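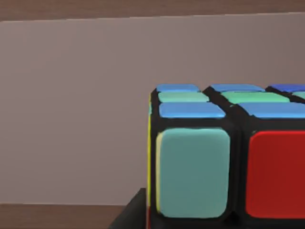 I said in October that I'd believe in the cube arm when it solved a cube without me standing next to it. I'm still standing next to it.

The simulator is the good news, I suppose. Ysaline Delorme set it up on the shop machine at Dilness, and in there my two-finger gripper now finishes a scramble most of the time. She ran it 1088 times while I was rewiring the wrist, and she was very cheerful about the results. I was less so. Simulated cubes have no sticky corners and no slop in the core, and they never slip a few degrees when you let go of them.

Color is what bothers me most. Under the render lights the blues and the teals sit awfully close together, and one blue can come out in several shades on the same face. The classifier copes because it has seen that lighting thousands of times. Put it under the tube lights in the workshop and I don't think it will – but I've been told I think that about everything.

Hardware so far: five servos, one of them already replaced, and a Clutance driver board that gets hotter than I like. I've spent more than $340, mostly on parts I was assured I'd need. The Jacquet brackets fit after some filing. The Cikley ones went back.

Next job is to rotate one layer, on the bench, with the real cube. A quarter turn and back again. Ysaline wants to go straight to full solves. I want to see the quarter turn first, and then I want to see it again with the lights off at one end of the room.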